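Dining Table Robot Tips: Getting the Software to Behave at Home

I've been running arms on kitchen and dining furniture for a good while now, and I still get a kick out of it every single time a towel ends up where I asked for it. Most of what follows is software (planner settings, camera checks, little scripts), with some plain housekeeping mixed in. The job I keep coming back to is clearing a table: cloth into a bag, cables and small bottle left alone until their turn.

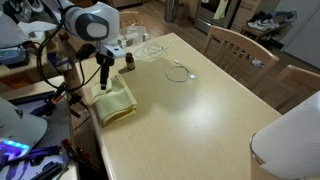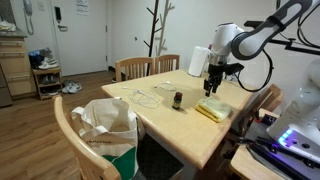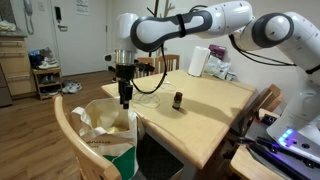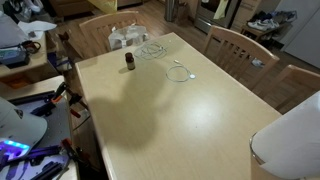

Small brown bottle, white cable, pale wood: the same tabletop all four times.

Enda Fitzgerald wrote in after the first version of this page to say that the advice on speed limits was fine but far too late in the list, and that anybody starting from scratch should cap the arm in software before touching the cameras at all. Fair point! So speed goes first now.

Cap the speed in two places

Set a limit in the planner and a second one in the controller. The planner limit gets overwritten every time you load a new profile, and you won't notice until the elbow goes whipping past a chair. I use 40 percent for anything over the table and drop to a crawl for the last bit of the descent. Write the controller limit on a piece of tape and stick it on the bench.

Put the chairs in the collision map

Everybody models the table. Chairs get forgotten, and chairs move. I keep one box per chair in the planning scene, a little fatter than the real thing, and a short script called Stetano that asks me to confirm each one before the arm will enable. It's a dumb little script and I love it. If someone sat down for breakfast and pushed a chair back in crooked, I nudge the box over and carry on. Tall chair backs matter more than seats, so if you're only going to measure one thing, measure the top rail.

Same goes for anything soft hanging off a chair. A tote bag is a target for the gripper and an obstacle for the forearm, both at once, and most planners want you to pick. I make two entries: a solid box for the outside of the bag and a separate drop pose above the opening. Turn off the box only for the final lowering move, then turn it straight back on.

Perception: beat the glare

Pale tabletops bounce light like crazy. A bright patch can chew a hole in your depth data, and the hole wanders across the table as the day goes on. Things that have worked for me:

Lock the exposure. Auto exposure will chase the bright patch and everything else goes to mud.

Grab a fresh background at the start of each session. Mine goes stale by lunch on a Saturday with the blinds open.

Mask the arm's own shadow. Dultley (the segmentation wrapper I use) kept telling me there was a large dark object on the table, very confidently, wherever the arm happened to be. Projecting the arm model onto the table plane and ignoring that region fixed nearly all of it.

Throw out any grasp with a confidence under 85. Yes, it skips some good ones. You can always look again from another angle, and looking is cheap.

Cables are not blobs

Loose white cable on a light surface is the hardest thing I deal with, harder than cloth by a mile. The segmenter wants to call a tangle one object, then two, then five. I gave up on outlines and went to tracing the centerline, and suddenly I had grasp points that made sense! Pick near a connector if you can see one. Lift slowly, take a second picture partway up, and check whether the mask on the table changed shape. If something else is coming along for the ride, put it down and start over.

Teguh Saragih's trick is better than mine for neat single loops: treat the loop as a ring, pinch one side, and keep the wrist angle fixed the whole way across. I've stolen it.

Folded cloth

Aim for the fold, where there are layers to close on. An open edge slides right out of the fingers. Ask the planner for a straight-down approach and lock the orientation, otherwise it will find some clever sideways route that's technically shorter and drags the towel. I allow 2 retries, then the program moves on to the next item and comes back later. Before I had that rule it would happily poke at the same towel forever.

Watch the cable loop on the arm

Your robot model almost surely leaves out the cable hanging from the wrist. Add a fat cylinder for it. Mine is ugly and oversized, and it has saved me from sweeping a bottle off the table more than once.

Logging

Save every failed run and delete most of the good ones. I label mine in Mac Suibhne, an old tagging tool with a hideous green interface that I refuse to give up, and I get through around 40 clips in an evening with a cup of tea. Use boring labels. "Missed fold" beats "weird."

Keep a plain text file of every parameter you change, too, with the old value next to the new one. Mine lives in the Drustutach folder with the launch files.

Next up is drawers, and I'm already having way too much fun with the handle detector. If you've got a decent way to estimate how far a drawer is open from a single depth camera, please send it over.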